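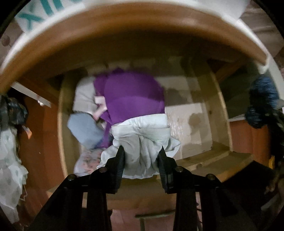 Pale gray cloth in the gripper, over the wooden box.

So the handheld gripper guidelines got their second revision, and I promised I'd go through what changed. If you collect cloth handling data for the Wistano project, please read the whole sheet before your next session — it's only 2 pages and I kept the type big!

The big one is the pinch. We used to say "grab wherever," and Kivent's reviewers sent back 14 clips in one batch where I couldn't tell a grasp from a nudge (and I'd recorded nine of them myself, oops). From now on both fingers have to close on the cloth, with the pads clearly on either side of it. If a fold hangs down below the tips, fine. Soft stuff does that, leave it alone.

Next up, mixed piles. A box with a purple garment in the middle and paler things tucked in beside it is good material, so please don't sort by color first. Pick one item, stay with it, and if a second piece comes along for the ride, mark the clip "double" and keep going. Don't shake it off on camera.

Speed is still where most of us slip. Slow down for the approach, pause once you've closed, then lift. I count "one, two" under my breath and feel silly every time, but my rejection rate dropped a lot.

Last thing, check the rivets and finger joints before you start, and wipe the ridged pads if they've picked up lint. Log it on the Onora form, even when everything's fine.

We're at 1855 accepted clips so far. The next revision is planned for August, so send me your gripes before then.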